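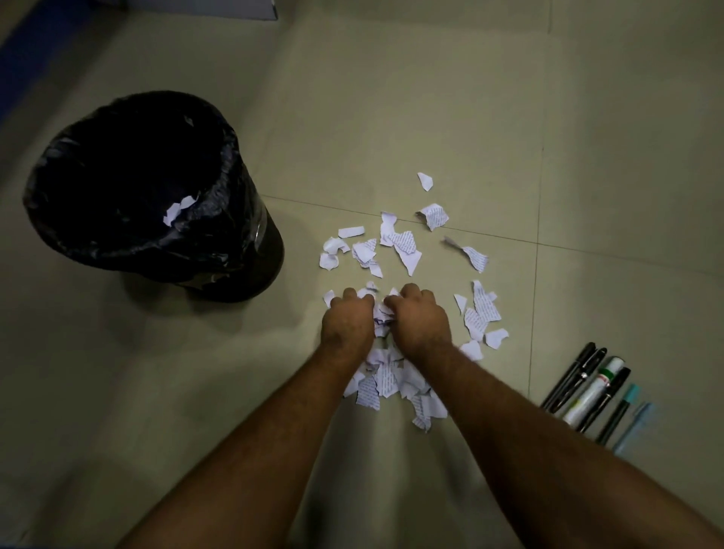
Re: Stonum at Nadell, setlist + the B-side question

Han-gyeol Kang wrote:

> Does anyone have a full setlist for the September show at Nadell? The
> one on the fan site has 10 songs and I'm sure they played longer than
> that. Also the site says "Ra" was the closer and I remember it coming
> before the break. And while I'm asking, is the Gendus single version
> of "Ra" a different take from the album or just faded early? A friend
> insists it's a different vocal. I only have the album.
>
> Han-gyeol

Hi Han-gyeol, all,

Quick one, I'm on my lunch and have to be back by 1.

Fan site is wrong, or half wrong. Whoever typed it up had the first set only. There were two sets that night with a break in the middle, and the break was long, the bar ran out of ice and everybody was standing in the stairwell. First set is the 10 on the site and yes, "Ra" ended it. So you're both right sort of. It closed the FIRST set. Second set was shorter, what I have in my notebook is:

Long Division
Two Coats
(new one, no title given, slow, in three)
Harbor Lights Motel
Paper Route
encore: Salt / Ra reprise, just the last chorus, no drums

I may have Two Coats and Long Division flipped. My handwriting from that night is not great and I was behind a very tall guy. If anybody was closer please correct me.

The untitled one is the one I keep asking about on here. It isn't on anything. Words were something like "leave the porch on, leave the dog in" and then a part with the second guitar doing the melody up high. They never did it again that I know of. I asked at the merch table afterward and the girl there said it was "an old one" which makes no sense to me, I've been following them since the first tape and never heard it. Could be a cover?? If it rings a bell for anyone please say so.

On the single. Your friend is right. Different vocal, same backing track. Easiest place to hear it is the second verse, on the album she comes in late on "so you said" and on the Gendus 7" she's right on the beat and kind of pushes it. Also there's a breath before the last chorus on the single that's gone on the LP. It does fade early too, so you lose the piano bit at the end, so both things are true again. Single runs 3 minutes and change. The reissue CD says "single version" on the back but it's the album take chopped down. Ignore that one, I bought it for nothing.

There were supposedly 50 copies of the 7" with the other sleeve, the green one. I've seen one in person, in a shop, and did not have the money. Still mad about it. If someone here has a green one I'd love to know if the B-side label says "Salt" or "Salt (demo)" becuase the discography has it both ways and mine (regular sleeve) just says Salt.

Tape of the Nadell show: there is one. Audience, mono, somebody's coat over the mic for most of the first set by the sound of it. Second set is better. Runs out before the encore. I had a copy off a guy from the old list and lent it out, and it has not come home. If you are reading this and you have my tape, hi, I'd like it back. No hard feelings, just mail it.

If it does turn up I'll do copies for anyone who wants one, send a blank and return postage same as always. Please don't send me 40 emails about it before then, last time my inbox filled up and I lost stuff from work.

One other thing, the interview in the program where they said the band name came from a street sign. In the radio one they say it was a dentist. I'd go with the dentist, the drummer told that same story from the stage at Nadell, right before Paper Route, and the bass player was rolling his eyes the whole time like hed heard it before.

OK gotta run. Will check the notebook agian tonight for the order of those two and post if I got it wrong.

ps. Han-gyeol which seat were you in? I was left side by the pillar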